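작업대 표면색부터 정한다: 포장 검수실의 설비 기준

Markbridge의 소분·포장 검수 공간을 설계한 Nikola Đorđević는 도면보다 작업대 이야기를 먼저 꺼냈다. 상판은 청록에 가까운 녹색이고, 가장자리에는 흰색 띠를 둘렀다. 그는 이 색을 고르는 데 선반 전체를 고르는 것보다 시간이 더 걸렸다고 했다.

“검수 대상 용기 중에 주황색이 많습니다. 회색 상판에서는 반투명 용기의 윤곽이 흐려졌고, 흰 상판에서는 라벨 경계가 묻혔습니다. 녹색으로 바꾸고 나서 판독 조건을 다시 잡았습니다.”

상판의 폭은 1599밀리미터다. 처음 도면에는 1600으로 적혀 있었으나 벽체 마감 두께를 반영하면서 1밀리미터를 뺐다. 흰 띠는 상판의 끝을 표시한다. 용기를 내려놓을 때 띠를 넘기지 않는 것이 내부 규칙이고, 띠의 재질은 교체 주기에 맞춰 따로 발주한다.

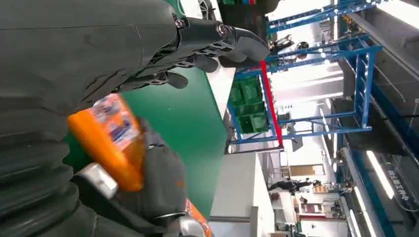 녹색 작업대 앞의 주황색 플라스틱 병. 흰 라벨에 파랑, 빨강, 보라색 그래픽이 인쇄되어 있다. 뒤쪽은 파란색 철제 선반.

선반은 사각 파란색 강관을 격자로 짜고 이음부에 흰색 브래킷을 댄 구조다. Đorđević는 용접 프레임을 검토했다가 제외했다고 설명했다.

“용접하면 강성은 좋지만 단 높이를 못 바꿉니다. 취급 품목이 바뀌면 단 간격도 바뀝니다. 강관은 44밀리 규격으로 통일했고, 브래킷은 Dornura 것을 씁니다. 기둥 높이는 2000으로 끊었습니다. 그 이상은 발판이 필요해서 동선이 달라집니다.”

하중 계산은 Radwan이 맡았다. 단별 허용 하중은 선반 측면이 아니라 입고 대장에 적는다. 측면 표기는 단을 옮길 때마다 틀린 값이 되었기 때문이다.

용기 쪽으로 화제를 옮기자 그의 설명은 더 구체적이 되었다. 주황색은 한 가지가 아니다. 빛이 비쳐 보이는 것과 금속성 광택이 도는 것은 조명 아래에서 전혀 다르게 보인다.

“광택면은 곡률이 큰 쪽에서 하얗게 날아갑니다. 그 부분에 인쇄가 있으면 읽지 못합니다. 그래서 평평한 면을 기준면으로 잡습니다. 작은 점이나 먼지는 광택면에서 더 잘 드러나는데, 표면 얼룩과 소재에 섞인 입자를 구분하는 항목을 검수표에 따로 두었습니다.”

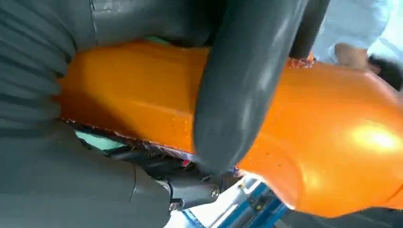 광택이 도는 주황색 표면. 오른쪽 곡면에 밝은 반사가 있고, 평평한 면의 아래쪽 가장자리를 따라 무늬 있는 얇은 띠가 보인다.

검수표는 8개 항목이다. 표면, 라벨 접착, 인쇄 번짐, 가장자리 상태가 앞쪽에 있고 나머지는 치수와 중량에 관한 것이다. 가장자리 항목은 6월에 추가되었다. 올이 풀린 듯 고르지 않은 끝단을 어느 항목에 기입할지 담당자마다 판단이 달랐다고 한다.

“예전에는 인쇄 불량으로 적는 사람도 있고 접착 불량으로 적는 사람도 있었습니다. 통계가 섞입니다. 지금은 원인을 몰라도 가장자리 항목에 먼저 적고, 원인은 비고란에 씁니다.”

남은 과제로는 조명을 들었다. 현재는 천장등만 쓰고 있으며, Galell의 확산판을 작업대 위쪽에 달아 반사 폭을 비교할 예정이다. 상판 색은 유지한다. 확산판을 단 뒤에는 기준면의 각도를 다시 측정해 검수표 부록의 수치를 고친다.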